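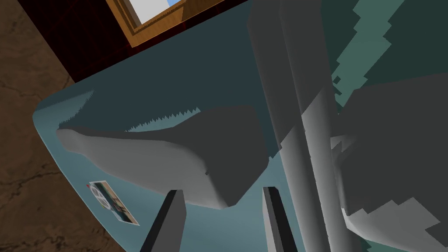

A grey shape on a teal surface, in a computer-made picture.

I'd been trying to pin down Yuk-lan Ko since October, and when I finally got her on the line she was eating toast and apologising for it. She runs grants at Cakley, a small foundation that pays for clinic water and sanitation in rural districts, and she has a name in that little world for being blunt. I'd been warned. I rather enjoyed it.

We were meant to talk about taps. More exactly, why so many health centres get a shiny new water supply and then, a couple of years on, have nurses walking to the stream with buckets again. I'd read her essay on this and underlined half of it, so I started by asking when she first noticed.

"I didn't notice, somebody had to shout at me," she said. "I went to see a clinic we'd funded and I was feeling very pleased with myself. I had my good shoes on. And the midwife took me round the back and showed me the tank, and it was full of leaves. The pump had been dead for most of a year. She said, 'You people came to open it. Who comes to mend it?' And I had nothing to say to her."

The midwife's question ended up as the title of the essay. It also ended up, more or less, as the foundation's whole policy, though that took a good deal longer.

Cakley now puts money into 598 clinics, most of them tiny — two rooms, a porch, a store cupboard. When Yuk-lan joined, every penny went on building. Now a good part of it goes on spare parts, on wages for pump mechanics and on the dull business of getting a washer from a town to a village before the rains. I asked whether donors mind.

"Oh, they hate it," she said, cheerfully. "You can't cut a ribbon on a washer! We lost a big one the first year. Lovely man, he'd given us money for ages, and he said to me, I want to give people water, I don't want to give them plumbing. I said, well, where do you think the water comes out?"

He didn't come back, by the way. I asked. She said she still sends him a card.

The person who made the whole thing work on the ground, according to Yuk-lan, is Kiprono Mbwambo, and she was so insistent that I speak to him that she rang him herself and passed me over. He looks after the mechanics in the hill districts, and he was on a roadside when we spoke, waiting for a bus with a box of valves on his knees. The line kept dropping out, so forgive me if there are gaps.

"People think the trouble is that the pump breaks," he told me. "Every pump breaks. My mother's pump breaks. The trouble is the days after. Who knows it has broken? Who do they tell? Has that person got a telephone, has he got credit on it, is he at a wedding?"

He'd started out as a mechanic himself, riding between clinics on a motorbike that belonged to his uncle. In those days the rule was that a nurse had to fill in a form to report a fault. The form went to the district office. If the form was wrong, it came back. He once found one that had been back and forth four times over the spelling of the village.

So they dropped the form. Each clinic now has a mechanic's number painted on the wall next to the tap, in big letters, and anyone at all can ring it. Patients do, and children do it for a laugh.

"I don't mind the children," Kiprono said. "If a child rings me to be silly, I ask, is the water running today? And they go and look. They are very good, the children. They want to be asked something."

I asked him how long a clinic waits for a repair now and he said it was usually 5 days, which he wasn't proud of. He wants it shorter. The hold-up is nearly always a part, and the parts come through a trading firm called Shek, who he said were decent enough to deal with but shut for lunch at the worst possible time. Then the bus arrived and I could hear him lifting the box, and he was gone.

Back to Yuk-lan, who had finished the toast by now and moved on to tea.

I wanted to ask about money, as it's the bit I always find foggy in these conversations. What does it cost to keep a tap going? She said it depends enormously on whether you've got a hand pump or a solar one, how deep the borehole is, and how bad the road is. Roads were the thing she came back to again and again. She thinks half of what gets called a water problem is a road problem in a different hat, and she's had rows about it with people in her own office.

One of those people is Chia-hao Tsao, who keeps the books. I had a quick chat with him later, and he was very good-humoured about being the villain.

"I'm not against roads," he said. "I'm against us building them. We've got a staff you could fit in a minibus. If we start on roads we'll do a bad mile of road and there'll be no money for anything else."

His worry at the moment is a different one. A pilot called Zoswood, which trained local women as mechanics in 15 villages, did well enough that everybody wants it stretched to the lot. He's not sure it would survive. The pilot had two excellent trainers, he said, and you can't just order more of them.

Yuk-lan, when I put this to her, went quiet for a moment.

"He's right, and it's very annoying," she said. "One of those trainers is Cheng-en Kong. She can explain a foot valve to anyone. She explained one to me, and I'm hopeless, I can't put up a shelf. How do you write that down in a manual? We tried. It's a terrible manual. It's got a drawing in it that looks like a duck."

They're having another go at it this year, with the women from the first villages doing the writing and Cheng-en mostly keeping out of the way. They get paid for it, too, which Yuk-lan was keen for me to mention. In the first round they'd been asked to help for nothing and several of them had said no, quite rightly in her view.

I did push her a bit here. It seems to me that there's a harder question underneath all this, about why a foundation should be paying for a government clinic's washers at all, and for how long. Isn't there a danger that the ministry simply leaves them to it?

"Yes," she said. "Yes, of course there is. I lie awake about that one. We've got one district that has taken on its mechanics' wages, all of them, and I could have kissed the man who signed it off. And we've got others where they looked at us as if to say, but you're doing it so nicely. What do I do, then? Stop, to make a point? The midwife's the one who'd be carrying the bucket."

She hasn't got an answer and she didn't pretend to have one. What she does have is a rule she made up herself, that every new agreement has a date in it when the district starts paying something, even if it's hardly anything to begin with. Some of those dates have slipped. She was a bit cross with herself about that, I thought, more than with the districts.

We'd gone well over our hour by this point — my fault, I'd got her on to a long story about a goat and a borehole cover that I've promised not to print. Before she went I asked about the clinic with the leaves in the tank. Had she ever been back?

She had, twice. The first time the tap was running and the midwife made her drink a glass from it in front of everyone. The second time it was off again, but there was a mechanic up on the tank with his sleeves rolled up, and the midwife was standing underneath giving him instructions.

"She's retiring soon," Yuk-lan said. "I've asked her to come and work for us. She wants to know what the pay is."

Cakley's small grants for clinic repairs open again in the spring. The most they'll give in one go is £2,000, and Yuk-lan says to please ring before you fill anything in. My next chat in this series is with the people at Catis, who fix vaccine fridges, so send me your questions if you've got any.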